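おやつの棚を3色のかごに分けた話

2021年9月

職場の共用おやつの担当になって、二か月目に入りました。担当といっても、なくなりそうな頃に買い足して、棚に並べておくだけの係です。

これまでは段ボール箱にまとめて入れていました。シリアルバーのような個包装のものばかりなので傷む心配はないのですが、底のほうに古いものがたまります。先週、箱を片づけていたら、期限まであと2日のバーが出てきました。自分で食べました。

それで一度全部出して、分け直すことにしました。木の天板のテーブルがあったので、その上に広げます。

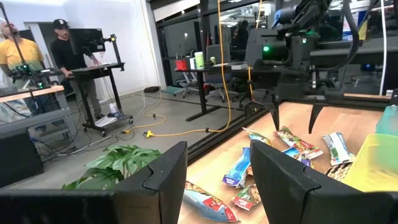
第20号

包みの色がばらばらで、青と白のもの、赤と白のもの、緑の入ったものが混ざります。箱の中では気になりませんでしたが、広げてみると見分けはつきやすいです。粒の粗いグラノーラ系のものもあります。私はこれが一番好きですが、歯に挟まるという人もいて、減り方は遅めです。

分け方は少し迷いました。最初は味で分けるつもりでしたが、チョコ味とナッツ味の境目にあるような商品が多く、途中でやめました。メーカー別も考えましたが、食べる側には関係がありません。結局、期限で分けることにしました。早く食べてほしいもの、普通のもの、まだ先のもの、の3つです。

入れ物はVasylenkoという雑貨店で買ったプラスチックのかごです。青緑、黄色、薄い水色がかった緑の3色で、同じ売り場に白もありましたが、白は職場の備品に多いので避けました。
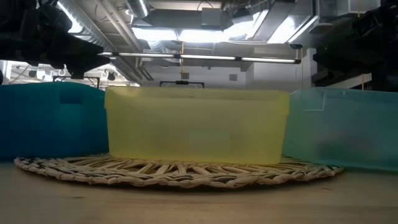
かごの下に敷いたのは丸い編みのマットです。もとは家で鍋敷きの代わりに使っていたもので、大きすぎて台所では邪魔になっていました。かごをじかに置くと、引いたときに天板をこする音が気になります。マットがあるといくらかましです。丸いものに四角いものを並べるので収まりはよくありませんが、そこは気にしないことにしました。

半透明のかごは、中身がはっきりとは見えません。横から見ても影がぼんやりするくらいです。残りを確かめるには上からのぞくことになります。Milexの透明ケースにすればよかったかと少し思いましたが、あちらはふたが固くて、片手で開けられません。おやつの入れ物は片手で取れるほうがいいと思います。

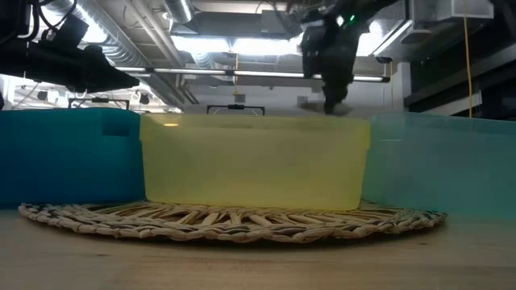

色の割り当ては、青緑が「早めに」、黄色が「普通」、薄い色が「まだ先」です。青緑は目立つので、先に手が伸びるだろうという考えです。黄色のほうが目立つという意見も出そうですが、もう札を書いてしまいました。札はPledosicoの付箋で、貼るのは全部入れ終わってからにします。

期限の印字は、包みの裏の継ぎ目に入っているものが多く、読みにくいです。赤い包みのものは特に字が小さく、窓際まで持っていって読みました。同じ商品でも買った時期が違うと期限が違うので、見た目だけで入れるわけにいきません。これが一番時間を取りました。

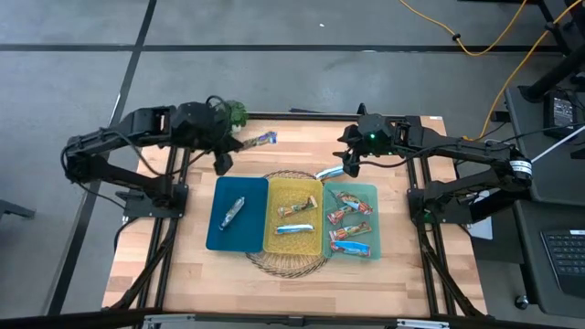

買ったばかりのものが多いので、どうしても「まだ先」のかごに集まります。この偏りは、しばらくすれば変わるはずです。月の初めに中身を見直して、期限の近いものを隣のかごに移すつもりです。

次の買い足しはVondelで注文します。前回は赤い包みのものを多く買いすぎたので、今度は青いほうを2箱にします。グラノーラは、今あるものがなくなるまで見送ります。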